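Trosar Household Chores Project
Progress report to the Frimpong fund, period ending February

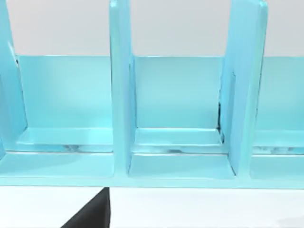

One of your reviewers asked, after the last report, whether any of this gets us closer to a machine that puts things away in a real kitchen, or whether we've only gotten very good at one rack. Fair question, and I've been chewing on it all winter. My short answer is that we're closer than we were in the fall and still a long way from anything I'd let loose on my own dishes.

So, the rack work. The turquoise rack in simulation has upright dividers with compartments between them, and the job is to put a flat item into a chosen slot and let go of it without knocking a divider. Sounds like nothing! A kid can do it while watching TV. We ran 1,354 simulated attempts this period and 600 of them ended with the item in the right slot and standing up. That's a bit under half. Before you wince, last period we were at 153 good ones out of the same number of tries, so I'm pretty happy with the direction (my co-workers would say too happy).

Most of the misses are the same miss. The item comes in a little tilted, catches the edge of a divider, and then the controller keeps pushing like a person trying to close an overfull drawer. We've added a rule that makes it back off and try again from higher up. It helps with plates. It does very little for cutting boards, and I don't fully know why yet. My guess is the grip slips before the contact is even noticed, but I need better force readings to back that up.

Glossy surfaces are the other headache. We made the rack shiny on purpose, because plenty of real kitchen stuff is shiny, and the vision side still sometimes takes a reflection for an edge. I spent way too many evenings on this. A matte version of the same rack scores better, and I've left it out of the totals so they don't look prettier than they should.

On the shop-floor side, Platow let us try the shelf-facing task in their back stockroom. We got through 6 sessions there, all with a person standing by. Pulling boxes forward to the front of a shelf went fine when the boxes were all one size. Mixed sizes were slow, and soft bags were hopeless. The stockroom crew was nice about it, but they could face that shelf in the time it took us to do one row.

Money: we're a little under on equipment and over on computer time, which I'd like to even out by moving the leftover equipment line across. Trerelov has quoted us for new force sensors and I'm sitting on that quote until I hear from you.

Next up:
Rerun the full rack set with the back-off rule tuned for cutting boards
Try the task on a physical rack with the same layout
Go back to Platow with mixed boxes only, no bags

I'd also like to push the laundry folding piece to the next period. It was in the original plan, and I still want to do it, but starting it now would pull people off the rack right when it's moving. If that's a problem for your schedule, please tell me before we book the lab time.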